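Homes & Interiors | Kitchens
Reading time: 2 min

We use cookies to remember your settings and to see which stories get read. Accept all | Manage choices

Sellden brings back its butcher-block worktop

Aug 17, 2021

If you've been pestering shops for a proper pale wood kitchen table, I have good news! Sellden has put its butcher-block top back on sale, two years after dropping it, and I went along to the Skolteck showroom to have a nosy before the first batch goes out.

The new one is called the Mollo. It's 40 mm thick, 70 cm deep and comes in three lengths, and you can have it loose for fitting over cupboards or as a finished table with legs. The old version was 38 mm, so anyone hoping to butt a new piece up against an old one will need some packing underneath (I asked, as that's exactly my situation at home, sigh).

Dariusz Olszewski runs the workshop and he was very chatty about the finish. The oil has changed — the old one went yellow by a sunny window, and he's been trying out a clearer one called Bravo for most of the past year. "People buy pale wood and they want it to stay pale," he told me. He still says to oil it twice in the first month and then whenever it starts looking thirsty.

I'm a sucker for long strips of blond wood, and I was pleased to hear they won't be sorting out every plank with a knot in it. My mum's table has a big dark one right where the teapot goes and we'd all miss it.
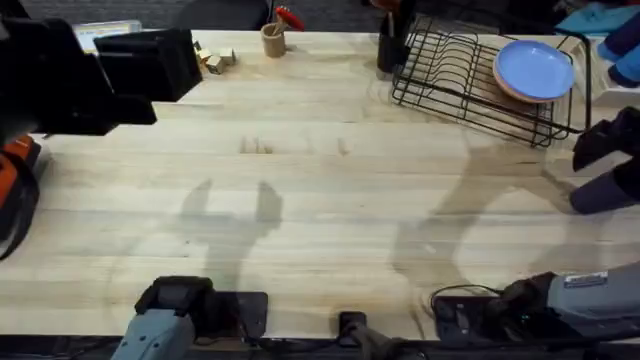
Pale strips running lengthways, with a few darker knots near the middle and a slight gloss where the light lands.

Orders are open now at the showroom, and 19 tops from the first batch were still unclaimed when I left. The longest size won't be ready until October. Delivery is extra, and they'll cut a sink hole for you if you bring the template along with your order.

Get our kitchen news by email every fortnight. Sign up here. You can unsubscribe at any time.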